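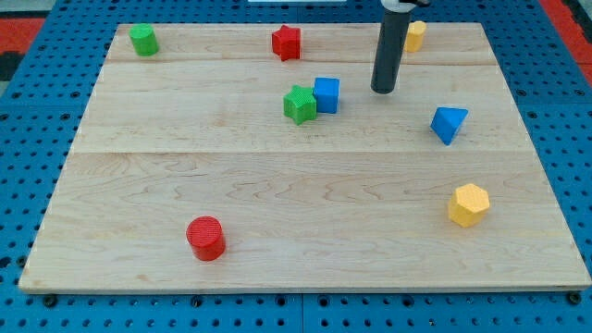 June, Sunday, just gone 4 in the afternoon

Right, house rules for the pushing bench, mostly so I stop breaking them myself. I've been through all 3336 episodes in the Mustbridge set and the arm is fine, it's us that needs sorting out (me more than anyone).

Naming first. We say colour then shape, every time, and where two blocks share both we add big or small. So "small yellow hexagon", never "the little yellow one at the back". I found 200 instructions that just said "the star" with a red star and a green star both on the board, and there's no saving those. They're out.

Next, starting layouts. Scatter the blocks properly, please! Don't line them up by colour and don't tidy up between runs, I know it's tempting. Two blocks nearly touching is a perfectly good start, like the green star and the blue cube, so leave them be. Blocks on their sides are allowed as well but they get noted in the Hemska sheet before the run, not after tea when you've forgotten which.

The rod. It hovers just above the board and never rests on it. If it scrapes, stop, write it down, reset the height. Speed cap stays in the controller config and doesn't get bumped up "just for one run". Hands stay off the board until the arm is parked, and yes, that includes grabbing a block that's about to go over the edge. Let it drop. It's a block.

Fonovier want up to 2000 clean episodes from us under the new rules, so anything with a hand in it gets binned whole, no trimming the ends.

Still to do: ask MacBrayne whether 5 failed pushes in a row should end an episode or only flag it. I'd say end it, but their checker might not agree. Also need to print this and stick it by the stop button.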